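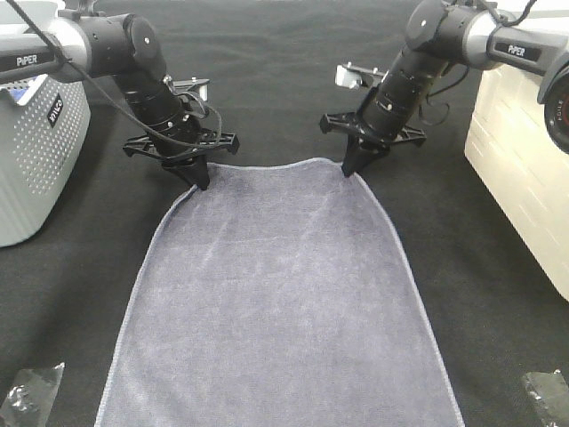
Chapter 4
Comparing Grippers on Soft Materials

A gripper is usually chosen from a data sheet, and the data sheet usually assumes a rigid part. It lists stroke, closing force and payload, and for a metal block those three numbers will take you most of the way. Cloth is a different matter. A towel held by its two top corners, one corner to each arm, weighs very little, so payload hardly enters into it. What decides the result is how much fabric ends up between the fingers, and whether the hem is part of it. Pointed fingers like the ones on these two PiPER arms take a small pinch and lift the corner slightly from the surface. Wide flat pads take a larger bite and tend to push the cloth ahead of them as they close.

In Chapter 3 we compared grippers by pull-out force on machined samples. The same bench and the same log sheets are used in this chapter, but the samples are a towel, a pillowcase and a cotton bag, and the scoring changes. A grip on cloth can fail without letting go. The fabric may slide between the fingers, or a second layer may be caught by mistake, and both must be written down. 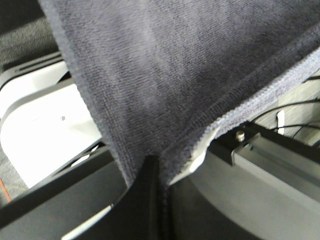
Deepak Khurana
Senior Test Engineer, Itik

The trials described here were run at our Sarmiento lab over one spring and finished in May. Four finger designs were tested, and each was given the same tasks in the same order. Ritu Uniyal wrote the test plan and kept the logs. We recorded 426 grasps in all, and 13 were thrown out for faults in the controller. The rest are tabulated at the end of the chapter.

Much of the scoring was done from wrist camera footage. A fixed camera shows most of the towel and both arms, and it is the better choice for judging whether the two corners are level. It says little about the contact itself. From the wrist you can see the narrow tip of the finger pressed into the cloth, and the fabric draped over and around it. You can also see the paler hem and the darker seam line beside it, a useful landmark when you have to say where on the towel a grip was made. The drawback is that the cloth often blocks the view. We scored a grasp as "unclear" when neither camera could settle the question, and we suggest you do the same.

Before you start, read the Divbridge controller notes in Appendix B and set the closing speed to 20 percent. Higher speeds are covered in Section 4.6. Keep the fingers, the arm and the controller settings on separate lines of the log – most of the confusion in our first week came from changing two of them at once.

Section 4.1 begins with the single-corner pinch. Section 4.2 adds the second arm.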